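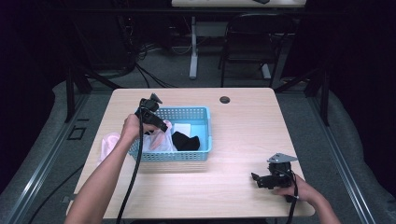
Laundry duty, 306 times over: my afternoon teaching a machine to deal with socks

I've done plenty of odd jobs for this column, but I'd never been paid in sandwiches to tidy the same basket for an entire afternoon. Kisomlow, the small robotics outfit out at Nedmont, is collecting examples of household chores for a learning system it calls Lokard, and last month they let me come in and have a go.

The gear is simpler than I'd pictured. You get a black gripper for each hand, each one with two fingers and a long cable, and you stand at a table and do the chore with those instead of your own fingers. The basket's a light blue plastic one, the sort everybody's mum had, and on my table the contents ran to a white cloth, a black sock and a crumpled plastic bag, with a pale pink cloth lying just outside. Sort it, fold what can be folded, put it back, start again!

One go at the job is called an episode. The team wants 2000 of them for the laundry set before winter, and they were up to 306 when I signed in at the front desk (my own efforts are on top of that, assuming they keep any). I managed 12 before my forearms started complaining, and I'd like it noted that I go to the gym. Sometimes.

The sock was the worst of it. A sock has no corners, so you're forever pinching the wrong bit and watching the rest of it flop over. The plastic bag came second, mostly because I kept grabbing two layers when I wanted one. Cloths I got quite good at. By my eighth episode I'd stopped thinking about my hands at all, and the supervisor told me that's when the recordings get useful, when people quit being careful and just do the chore the way they'd do it at home.

They don't want it perfect, either. I dropped a cloth over the side of the table and went to call it a dud, and was told to pick it up and carry on. A system that's only ever seen tidy work has no idea what to do when something lands on the floor, so the fumbles stay in. I found that very comforting and may quote it to my family.

Between goes, you muddle everything up again so that no two starts look alike. I thought this would be the easy part, but after a while I kept making the same mess, with the sock always ending up on the same side. They now have a set of cards you draw from, telling you what goes where. My favourite just said "worse".

The recordings get checked before they go anywhere near training, and the first batch of 100 went through that back in August. Shared funding from Sveinbjörnsson, which makes laundry equipment for hotels, covers the work through to the end of the laundry set. Dishes are next on the list, and I've already put my name down for the drying up.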